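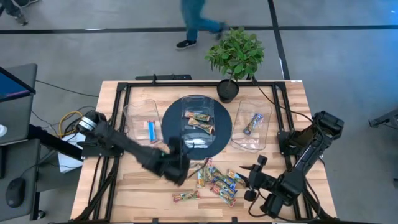
Drotmont has put new safety rules in place for its bench-mounted robot arms, and they take effect at all 16 of its packing cells in May. The rules cover who may stand near a cell while the arms are powered, how fast the arms may move, and what has to be written down after a stop. They were drafted for small two-arm stations of the kind used to sort wrapped snack bars into clear plastic bins, where an elbow joint can swing out past the side of the table and people walk across the floor behind it.

Under the rules, the floor next to each cell must be marked, and the marked area has to take in the full reach of both arms. Arm speed is capped at 300 millimeters per second whenever a person is inside the marking. Cables that cross a walkway must be covered or moved overhead.

"Most of our reports were about people cutting behind the benches," said Prapai Srisuk, who manages floor safety at Drotmont. "We had 26 of them last year. There were no injuries, but we wanted it in writing."

Workers will take a short course before they are cleared to load or empty bins. Pornthip Prasertsri, who runs the training, said 471 employees are signed up, including the night shift. Anyone who has not finished it by the start date can still work elsewhere on the floor.

Each cell will be checked at 7 a.m. before the first run. A cell that fails stays off until a supervisor signs the log.

14 shares | 3 comments

Related items
Renex updates its gripper inspection checklist
Sombatkul plant adds second packing line
Cultine to host open day on workplace automation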